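Search this site Enter keywords Go

Print this page | E-mail to a friend

Getting grass stains out of team kit
15 August 2021

Quick one, got 14 sets of kit to get through before tonight. Grass stains. Worst thing about coaching under-tens at Wararley, and July was a bad month for it.

First thing. Don't put it in hot water. Grass is part dye, part protein, heat cooks it in. Same goes for the dryer, keep it out of there until the mark is gone.

What you need: white vinegar, liquid detergent with enzymes, an old soft toothbrush, a bucket.

1. Shake off dry mud outside. If the mud is still wet let it dry, then brush.
2. Mix 200 ml vinegar with the same of cold water. Dab on the stain, leave it a bit. Ten minutes is plenty.
3. Detergent straight on, rub in with the toothbrush. Small circles. Go easy on nylon, it snags and then you've got a fuzzy patch forever.
4. Soak in cold water, 2 hours. Overnight for knees.
5. Wash cool, inside out, normal cycle. Check it before you dry it. Still green? Go back to step 2.

Red kit with white trim is the pain. Wash it seperately the first few times, cold, and don't leave it in a wet heap after. Reds can run into the white. No bleach on the trim either, tempting I know. Elastic hates it and it can go yellow.
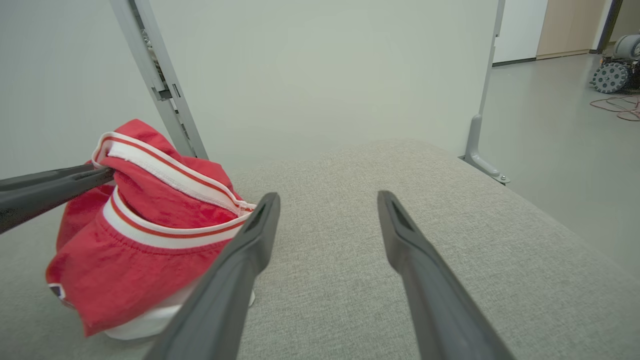 Imogen Hollis says she skips the vinegar altogether and uses plain dish soap on the knees, then a longer soak, and hers come up fine. Might try it on the socks. Ruby-Lee Ormsby's lot over at Claltham swear by baking soda paste, which I found a nightmare to rinse out.

Line dry, shade if you can, sun fades teh reds. Fold when fully dry.

Print this page | E-mail to a friend

Related
Mud on soccer cleats: the newspaper trick
Labeling kit so it comes home
Getting the smell out of shin guards
Ironing over printed numbers (don't)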